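Dornurura Puzzle Board > Methods and Tools > Sorting big puzzles when the box picture does not help

Views: 922

marmalade_edge
Hello all. I started the Drillura "Rakena Harbor in Fog" in March and I need advice. It has 1,581 pieces and I would say the half of them are gray. The other half are also gray, but with a little green. I did the border in two evenings and since then I am almost not moving.

My usual method is to sort by color in soup plates and then begin with the most colorful part. In this puzzle the most colorful part is one red boat, and it is finished. Now I look at the plates and I don't know what to do. Do you sort by shape from the beginning, or only when the colors are used up? My husband says I should put it back in the box, but I paid 69 dollars for it and I am stubborn.

tallow
Sort by shape, and do it now. Fog is the same problem as sky. First the pieces with two knobs opposite each other, then the ones with three knobs, then the strange ones. After that you take one hole in the picture and try only the pieces which can fit there. It is slow, but you always know how much is left to try.

quiet_corner
I don't agree with tallow, at least for Drillura. Their cut is irregular and a lot of the pieces do not belong to any clear group. I did their lighthouse last winter with shape groups, and my group of "strange ones" was bigger than all the others together. What helped me was light. Put the table next to a window and work in the morning only. Two grays which are the same under the lamp are often different in daylight, one more blue and one more brown.

tallow
Irregular cut is easier to sort by shape, because the pieces are more different from each other. With a regular cut you get false fits, with irregular you almost never do.

quiet_corner
Easier to check, yes. To sort, no. These are two different things.

marmalade_edge
Thank you both. I tried the window this morning and quiet_corner is right that there is a brown gray and a blue gray. The brown one seems to be the water. But now I have another problem, which is space. Soup plates are good for color but not for shapes, because the pieces lie on top of each other and I must dig with my finger. How do you lay them out?

hemlock_tea
I stopped using plates and trays years ago. I cover the table with brown kraft paper from the roll and I divide it in rectangles with blue painter's tape. One rectangle for each kind of piece, all in one layer, face up. The brown paper is calm for the eyes, on a white tablecloth I get tired very fast. If a group becomes too big I pull off one line of tape and put it further. The kind of division I mean: 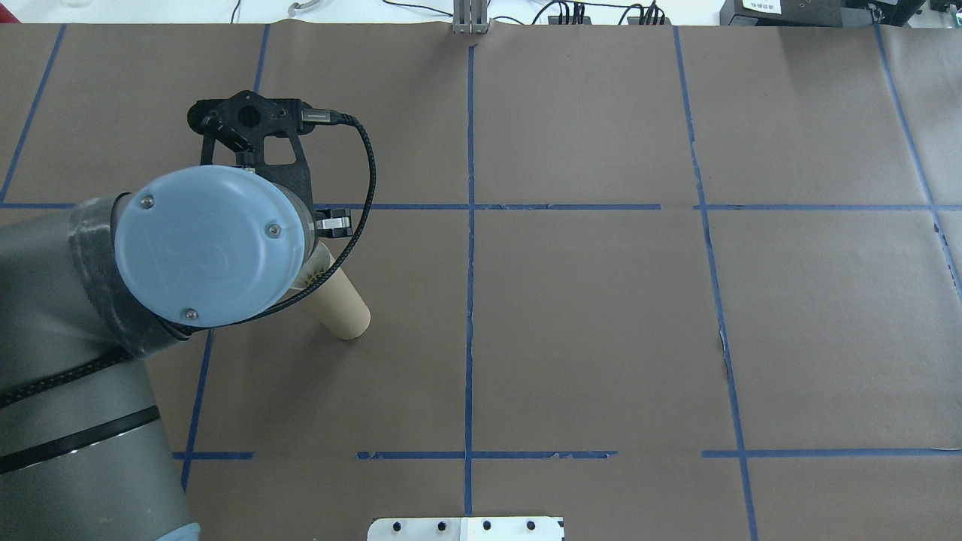
Photo credit: Zirnar

You can also write on the paper with pencil. I write "tried top left" next to a group when I checked it against the top left corner, so I do not do it a second time the next evening. Please put the tape down smooth, with your nail over it, otherwise the pieces go under the edge and you will think they are missing.

tallow
The paper is a good idea for someone who has a table only for puzzles. The rest of us have to eat. I use the lids of shoe boxes, they go on top of each other and the whole thing is away in one minute.

hemlock_tea
I eat on the same table. There is a big board under my paper and I carry the board to the bedroom. But I admit it needs two persons and one of them complains.

oldblotter
I am reading for a long time here but I write seldom. A word about the tape. Please don't put it directly on an old varnished table to save the paper. I did that on the table of my mother-in-law and left it seven weeks. It took a piece of the varnish with it and we still talk about it at family dinners. On the paper it is no problem, only the paper tears if you pull it up fast. Pull slowly and flat, back over itself.

quiet_corner
I second this. Also not on the puzzle itself! Someone in another thread taped the finished border to the board so it would not move, and the printed layer came off with the tape.

marmalade_edge
I bought a roll of kraft paper today in the garden shop, it was cheaper than I thought. I have no board so I am using the closet door which we took off when we painted. My husband has nothing against it, he only asked when the closet will have a door again.

I will go with a mix. Brown gray and blue gray first, at the window, and then inside each color by shape. So you both win, or you both lose.

tallow
That is my method with one more step in front of it.

quiet_corner
It is my method with one more step behind it.

pim_pam
Question from a beginner, sorry if it is stupid. Do you really turn all the pieces face up before you start? I have a puzzle with much fewer pieces and even this takes me a whole evening, and my back hurts.

hemlock_tea
Not stupid. Yes, all of them, but you can sit. Take a handful, turn them, put each one in its place, take the next handful. I listen to the radio with it. If your back hurts, the table is too low, try two books under each leg.

oldblotter
Two books of the same thickness, please.

marmalade_edge
A small report. The water under the boat is closed and I have the whole pier except one piece, which I have looked for under the tape, under the door and under the dog. The fog I did not touch yet. Does Drillura send single pieces if you write to them, or do they want the whole box back?

tallow
Finish it first. In my experience it is always sitting in the wrong group.

quiet_corner
Look in your sleeves too.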